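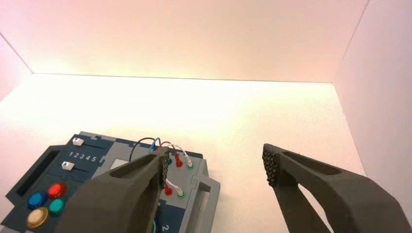

浅灰外壳、深蓝面板的控制板

书评:《在Urken的326天》
作者:Trefor Lewis
出版:Clitivix
2019年1月22日,星期二

先说分歧在哪里。这本回忆录上市以后,我看到的评论几乎都在夸作者勇敢。勇敢我没有疑问,一个人因为散发传单被关了326天,出来以后还肯署真名写书,这一点谁也挑不出毛病。我的疑问在书本身。受过苦的人写的书,评论界往往不好意思当书来读,读者掏了钱,总该有人替他们看一眼里面写得怎么样。

全书21章,前六章写被捕之前。Lewis当时在Urkico一家地方报馆做校对,晚上帮朋友印传单。这一部分写得最好,尤其是报馆里那些没完没了的小争执:标题用哪个词,市长的名字放第几行,讣告栏到底归谁管。他没有拔高自己,承认头两次去印刷间只是想蹭那里的暖气。我读到这里很放心,觉得后面不会差。

可惜从第七章开始,文字忽然紧了。审讯那几章里,对话大段大段地带着引号,每一句都完整,每一句都有分量,连审讯者说的话都像改过三稿。作者在序言里说狱中不许用纸笔,那么这些对话是怎么留下来的?凭记忆写当然可以,很多人都这么写,只要交代一声。Lewis没有交代。书后的注释只注地名和法条,对话的来历一个字没提。

我拿第九章和第十四章对着看过,同一次谈话讲了两遍,第一遍里他一直沉默,第二遍里他反驳了对方,还反驳得很漂亮。两个版本都可能是真诚的,人的记忆就是这样。但编辑应该看见,也应该问。Clitivix这几年出过好几本同类的书,注释都单薄,校样也赶,恐怕不能全怪作者。
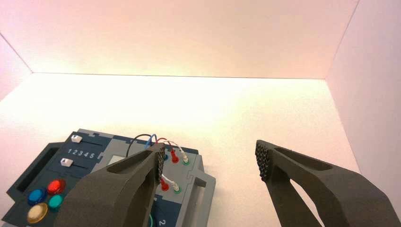 关于同监的人

书里有一个叫Ostrowski的狱友,占了三章篇幅,是全书最让人记得住的人物。他教作者下棋,用面包捏棋子,捏得难看,又不许别人笑。他还有一套关于选举的怪理论,讲到一半总要停下来咳嗽。后来他被转走,作者再也没有打听到下落。

这三章我读了两遍,喜欢,但也有一点不舒服。Ostrowski的家人有没有读过稿子?他的理论被原样写进来,有几句放到今天仍可能给亲属惹麻烦。后记感谢了一长串人,没有提到他家里任何一位。也许作者联系过,出于安全考虑不便写明,那也可以用一句话带过去。

至于最后四章,写获释以后四处演讲、出席各种活动,基本可以跳过。发言稿照录,主持人的介绍词也照录,像是从活动简报上搬下来的。其中只有一段例外:他回到老报馆,发现校对室改成了储藏间,原来的同事认出了他,却先问他还欠不欠食堂的饭钱。这一页抵得过前后几十页的讲话。

装帧和价钱

平装定价60元,纸偏薄,背面的字会透过来。没有索引,对一本人名地名这么多的书来说很不方便,我自己在扉页上写了个简表才理清谁是谁。附录收了传单的复印件,字小得要凑近了看,第二张印得发灰,有几行完全认不出。书腰上那句“必读之作”没有署名,不知道是谁说的。

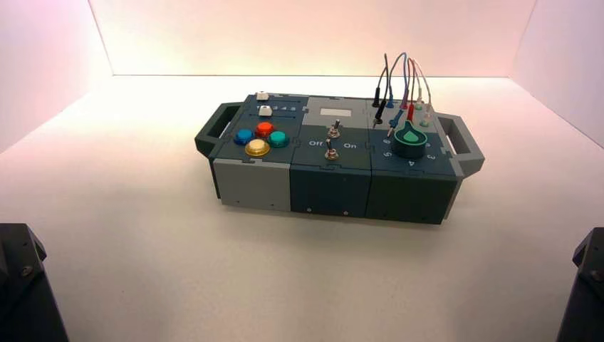

没有相关背景知识,能直接读这本书吗?
前六章可以直接读,报馆和印刷间的事讲得很清楚。从审讯部分起,最好先翻一下书后对法条的注释,否则几次改换罪名的经过容易看糊涂。

打分的话,我给前六章和写Ostrowski的三章高分,其余的保留意见。如果有再版,希望补上索引,把对话的来历说清楚,再把第九章和第十四章的矛盾处理一下,哪怕只加一条脚注。手头不宽裕的读者可以先到图书馆借,看完第六章再决定要不要买。

另外更正一处:我在上一篇短讯里把作者的职务写成了编辑,他当时是校对,书中第二章有说明。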